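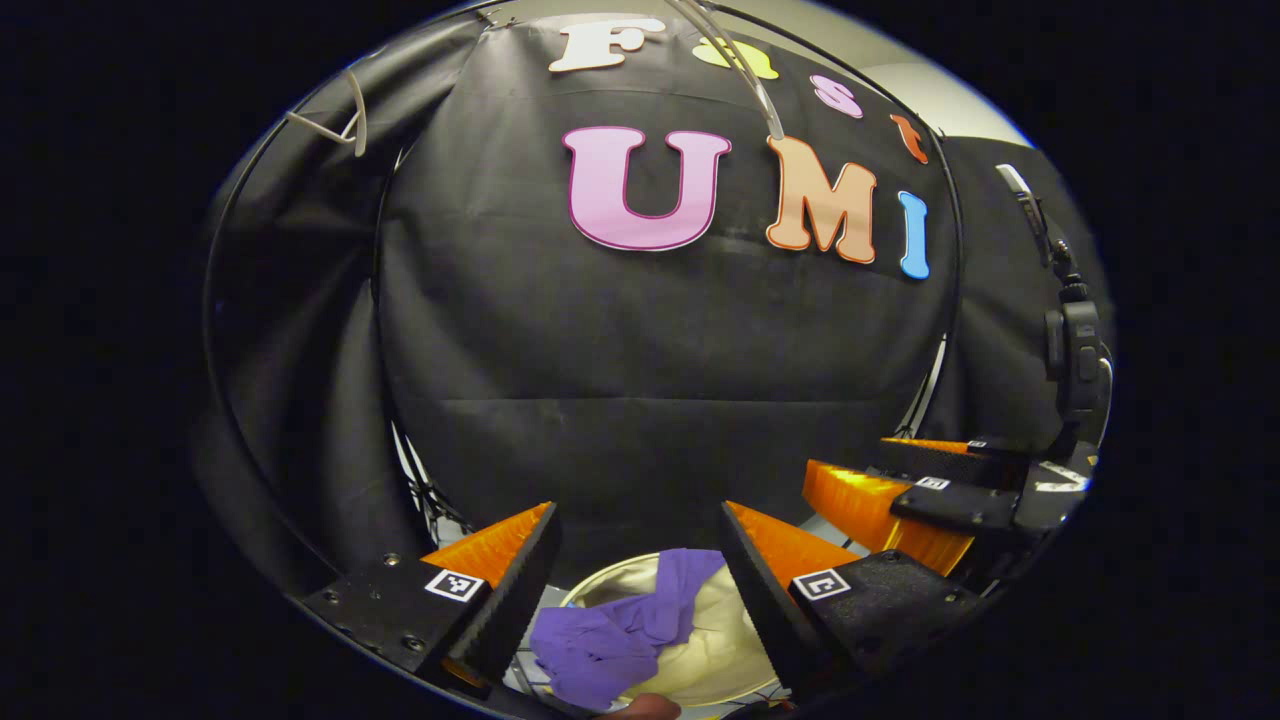
Frequently asked questions

Menstead hand-held demonstrations: garments and small household tasks

What is this project?

We study how well a policy for handling clothes can be learned from demonstrations that people record with hand-held grippers. No robot arm is needed for the recording. Kiprono Bakilana and Greer Geddes designed the method, and Folke Brekke is responsible for the training code.

How many demonstrations are in the release?

The release has 774 demonstrations. We planned for 800, but we removed those where the tracking was lost for more than two seconds.

Why do the fingers carry square markers?

The markers tell us how far the fingers are open at each moment. The camera on the gripper sees them in almost every image, so we do not need a separate sensor for the width. If a sleeve covers one marker, we estimate the width from the other one and from the images before and after.

Is one gripper enough for the hanger task?

For some steps, yes. For the full task we ask the demonstrator to use two, one in each hand. The policy trained with one gripper only could bring a sweater close to the rod, but it often pulled the collar out of shape. 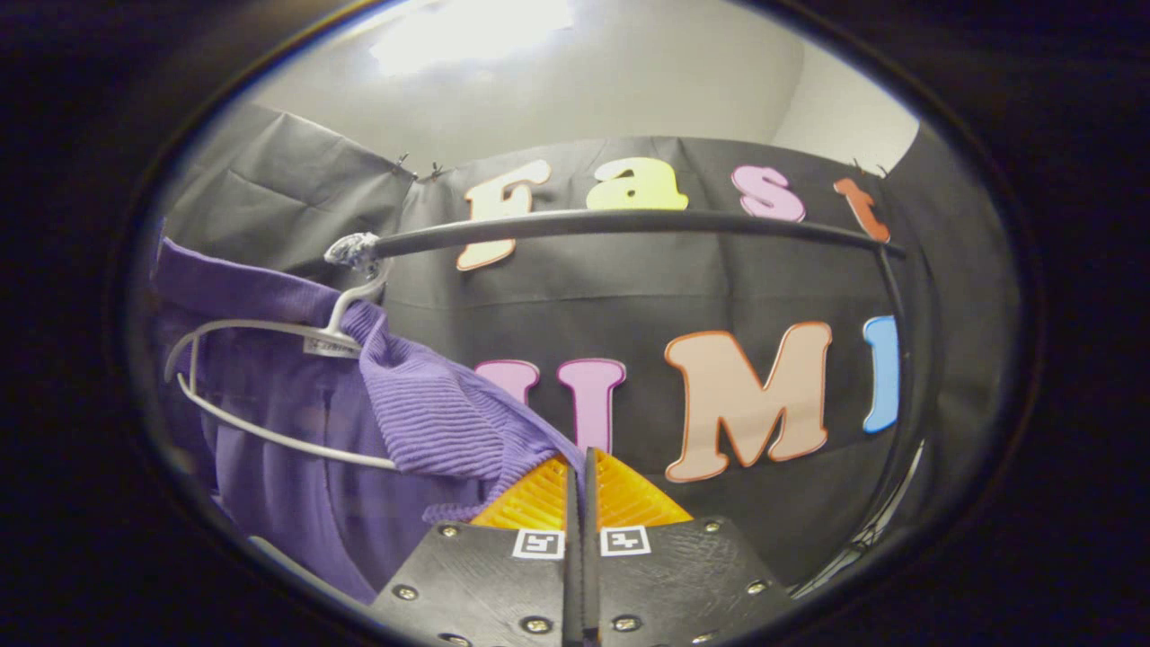

Hanger task: purple knit sweater on the rod, seen from the gripper camera.

Which garments are the most difficult?

Soft knits, in our experience. The fabric stretches after the grasp, and the shoulder can slide off the hanger when the gripper lets go. Stiff cotton shirts gave us less trouble than we expected.

Does the colour of the background matter?

It matters for the tracking more than for the policy. A plain dark cloth alone gives few points to follow, and our early recordings drifted near the rod. We now prefer a background with some clear shapes on it. We have not tested patterned wallpaper or windows, so please be careful if your room has these.

How much time does a new demonstrator need to learn?

Most people are comfortable after nearly 23 practice attempts. The usual mistake is to move too fast in the last part, just before release. Rupert Aigner has written a short practice guide — you will find it in the same folder as the data.

Can I use the data with a different robot?

Yes, if its gripper has a similar opening and similar soft fingers. The actions are stored as movements relative to the gripper, so the shape of the arm is less important. You will still need to check the reach and the speed limits of your own arm.

I found a wrong label. Whom should I tell?

Please write to Ruaridh Halliday and include the number of the demonstration. Corrections received before September will go into the next version.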